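The Man Who Fixes What You Were Going to Throw Out

Teófilo Arango would like it known that he did try to retire. He gave it a winter. By January he had taken apart the kitchen radio, the neighbor's kitchen radio and a garage door opener that had been working fine, and his wife suggested that he find a room somewhere with a door that closed.

The room is on the second floor of an old shoe store in Sultham, up a staircase that complains the whole way. The sign downstairs says Ñahui Repairs, after the dog he had as a boy. "People ask if it's Japanese," he says. "I tell them it was a brown dog with one good ear. Then they hand me the toaster."

He charges $24 to look at anything. If he can't fix it, he keeps the $24 and you get a short talk about what killed it. Several customers told me they come for the talk.

I had expected a sermon about waste, and I had a page of questions ready for it. Arango has no sermon. He thinks most things people bring him are pretty bad, and he says so to their faces. A woman came in while I was there with a coffee grinder under her coat, as if she were smuggling it. He turned it over twice. "This was made by someone who hates coffee," he said, and then fixed it in the time it took her to find her wallet.

What he does believe in is screws. Anything held together with screws he will take on without a fight. Anything glued gets a sigh and a place on the shelf by the window, where it may stay until spring. "Glue means they don't want to see you again," he says. "A screw is an invitation." 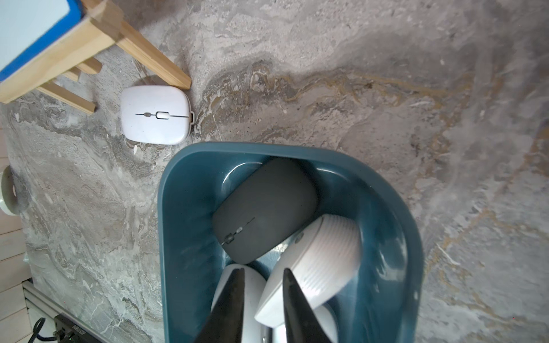
Computer mice in a blue basin at Ñahui Repairs.

His business partner, if that is the word, is Wálter Sánchez, who is 33 and came in two years ago to have a lamp rewired. He stayed to argue about the price and is still arguing. Sánchez handles the phone, the receipts and anything with a password. He also made the spreadsheet, which Arango refers to as "the newspaper" and has never opened.

According to the newspaper, the shop fixed 268 things last year. Lamps came first and fans second. There was one accordion.

"We don't do accordions," says Sánchez.

"We did one," says Arango.

"It doesn't play."

"It didn't play when it came in. Now it doesn't play and it closes."

The rent is $500 a month, a figure both men bring up often, usually while looking at the ceiling, which leaks over the stairs. The landlord lives in Stanencombe and has promised to come by. Arango offered to fix the roof himself and take it off the rent. The landlord said he would think about it, and that was before the lamp.

I asked what he won't touch. Microwaves, he says, and anything a brother-in-law has already been inside. He can tell about the brother-in-law from the tape. He once opened a hair dryer and found a paper clip doing a job he would not describe to me, out of respect for the family.

Is there money in it? Sánchez laughed for longer than I thought the question deserved. A shop in Jedach asked them last fall to take over its small appliance work, with a van to carry it all back and forth. Arango drove out, looked the place over and came home. They had music playing, he explained, and the stools were too low.

He has no plans to retire a second time. His wife likes the current arrangement, and the kitchen radio is still in a box under the bench, waiting for a part. He ordered the wrong one in March. He is thinking of ordering it again, in case they send the right one by mistake.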